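Lendis Robotics Club
Two-arm bench: pre-session inspection checklist with comments
Station: Varnside room, back wall bench
Task under inspection: tape sorting, rack and tray
Revision: August

Scope. The checklist applies to the student project known as Tak (the two-arm tape sorting task) and to the Gara control script that runs it. It is completed before the first powered move of each session and again after any change to the bench layout. Results are entered as Pass, Pass with comment, Hold or Fail. A Hold may be cleared by the student who raised it. A Fail needs a supervisor's initials before power is restored.

Section A. Bench and surroundings

A1. Wall behind bench free of fixings, shelves and hanging leads within reach of either arm.
Result: Pass.
Comment: Scuff marks on the paint are old and were logged in the first inspection. No new ones found.

A2. Cloth flat over the working area.
Result: Pass with comment.
Comment: Creases remain in the foreground. They are acceptable for rolls lying flat. A fold directly under a pick position is not acceptable, as it changes the height at which the fingers meet the tape. Pull the cloth from the front corners only. Pulling from the side moves the rack.

A3. Rack in position, feet down, not rocking.
Result: Pass.
Comment: Press on each corner in turn. If the rack has moved, reset it before anything else is checked. Section D depends on it.

A4. Cardboard tray to the right of the rack, empty at start.
Result: Pass.
Comment: Walls are low and soft. Replace the tray when a wall no longer stands up unaided. Do not repair it with tape from the task set.

A5. Items stored at the back of the bench.
Result: Pass with comment.
Comment: The clear box may stay behind the rack if the lid is closed. Small plastic offcuts are to be cleared at the end of the session. See also E2.

Section B. Arms and grippers, power off

B1. Fasteners on links and brackets checked by hand, both arms.
Result: Pass.

B2. Gripper fingers clean, no adhesive residue.
Result: Pass with comment.
Comment: Residue found on the inner face of one finger, right arm. Removed with a dry cloth. Double-sided tape leaves more than the other types and the fingers should be looked at after every run that uses it. Solvent is not to be used on the finger pads.

B3. Gripper cable seated at the connector.
Result: Pass.

B4. Cable loop long enough for full wrist rotation and short enough not to catch.
Result: Pass with comment.
Comment: The loop at the right gripper hangs low when the wrist is over the rack. Rotate the wrist by hand through its working range and watch the lowest point of the loop. 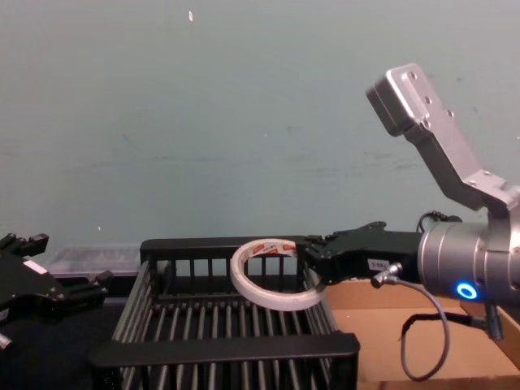 If the loop touches the tray or the rack at any point, enter a Hold and re-route before power is applied. A cable tie at the wrist is permitted. A cable tie across a joint is a Fail. Students have asked whether the cable may be taped to the link instead. It may not, as tape hides damage to the outer sleeve.

Section C. Power on, no motion

C1. Emergency stop tested, both arms.
Result: Pass.
Comment: Test it with the arms powered and still. Press, confirm that the script reports the stop, release, reset. A stop button that has to be pressed twice is a Fail.

C2. Indicator lights agree with the state shown by Gara.
Result: Pass.
Comment: Read both lights and compare each with the screen. If light and screen disagree, trust neither and power down.

C3. Speed limit loaded.
Result: Pass.
Comment: The limit for student sessions is 100 mm per second at the gripper. The value is stored in the session file and does not carry over from the previous user. Check it on screen and do not rely on the file name.

C4. Error log cleared.
Result: Pass with comment.
Comment: Code 1051 was present from the previous session. In our script this is a timeout on gripper close. Note the code on the sheet before clearing it.

Section D. Layout and reach

D1. Task items placed in the open area in front of the rack and tray.
Result: Pass.
Comment: Rolls lie flat with the core upwards. Leave enough room between rolls for an open gripper to come down on one without touching the next.

D2. Both arms able to reach start position without crossing.
Result: Pass with comment.
Comment: The left arm waits on its own side of the rack while the right arm picks.

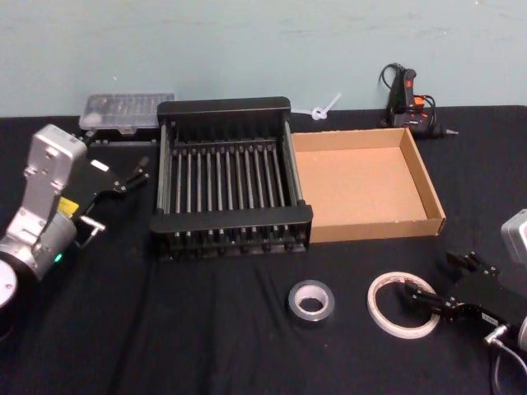
The keep-out distance between the two grippers is 400 mm during a pick. It is reduced only in the handover test, which has its own sheet. Operators stay in front of the marked floor line whenever either arm is enabled, including when the arms are at rest.

D3. Slow approach to first roll, fingers open.
Result: Pass.
Comment: One student on the stop, one on the keyboard. The same person does not do both.

D4. Grip held on a narrow roll.
Result: Pass with comment.
Comment: A thin roll flexes if the grip force is set for a thick one. Use force setting 2 for double-sided and masking tape. Lift, pause, look for slip, then continue.

D5. Clearance over rack rods during placement.
Result: Pass with comment.
Comment: The roll should be upright before the wrist starts to descend. 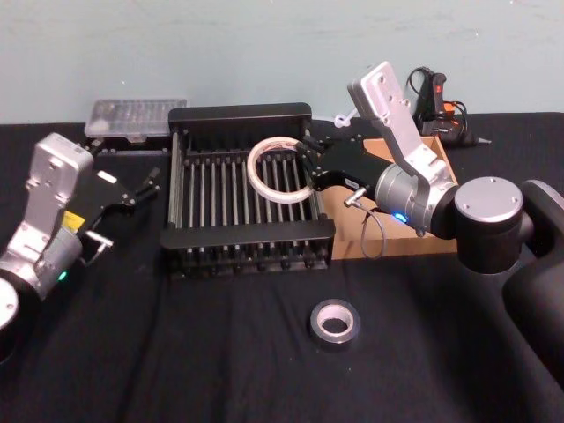 Stop the descent if the lower edge of the roll meets a rod. Do not try to correct sideways with the roll between two rods, as the load goes into the fingers and the rack shifts. Raise, re-centre and start the descent again. After two failed attempts the rack position is checked under A3 and the run is restarted from D1.

Section E. Tools and housekeeping

E1. Hand tools not in use removed from the reach of both arms.
Result: Hold.
Comment: Glue gun at the back right of the bench, against the wall. It is to be unplugged, cooled and put away before full-speed runs. Slow runs on the left half of the rack may continue. The Hold stays open on the sheet until the tool is in the cupboard.

E2. Loose leads coiled and clear of the cloth.
Result: Hold.
Comment: Same item as E1. The cord is the larger concern, as a gripper can pick up a loop of it.

E3. Sheet signed and placed in the Tak folder.
Result: Pass.

Actions carried forward
Order finger pads, one spare set.
Shorten the cable loop on the right gripper and repeat B4.
Find a permanent place for the glue gun away from the bench.
Add the meaning of code 1051 to the printed list by the keyboard.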